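Call for Participants: Open Day Hosts and Hands-On Guests at Pillgate

We are getting ready for our September open day, and we would love some company! Pillgate is a small robotics workshop on the second floor of the Liu building, and once a year we push back the chairs, put the kettle on, and let people come and try what we do. Last year 111 visitors came through the door, which was a lot of fun and also (we admit it) a bit more than we had hands for. So this time we are looking for people to join us in two ways — as paid hosts for the day, or as guests who take part in the demonstration sessions.
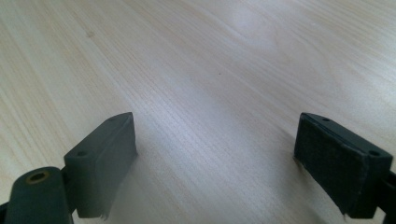
Hosts look after one table each and stay with it through the afternoon. You will greet people, show them how to hold the gripper, and let them have a go at their own pace, even when there is a line. We don't expect you to be an engineer. You should be able to explain in plain words why one finger has a smooth gray pad and the other a dark, fuzzy one, and to be patient when a six-year-old asks you again. Hsin-yi Sin will teach you all of it at a practice evening the week before, with dinner included. 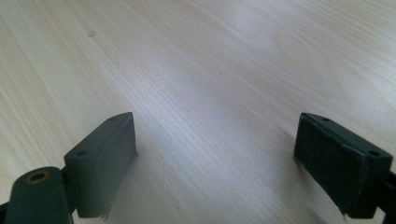 The hand-held gripper at a bare wooden table.

Guests sign up for a session of 50 minutes. You will hear a short introduction to Drollik, our project on teaching robots everyday table tasks, and then you will work with the gripper yourself, picking things up and setting them down while we cheer you on. We have 60 places for guests, and children are welcome if they bring a grown-up along.

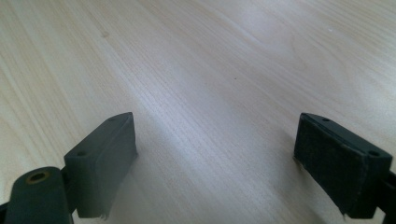 Hosts are paid $65 for the afternoon, plus the practice evening at the same rate. Please wear comfortable shoes and something with sleeves you can push up. Doors open to the public at 1 p.m., but hosts should arrive by noon so we can eat together and sort out who goes where. If you speak a second language, do mention it — our neighbors from Flelari are bringing quite a few visitors from overseas.

To apply as a host, write a few lines about yourself to Shih-chieh Lai at the Pillgate front desk. A résumé is fine but a friendly note is just as good. Guests only need to leave a name and the session they would like, morning people excepted, as we have nothing before 1 p.m.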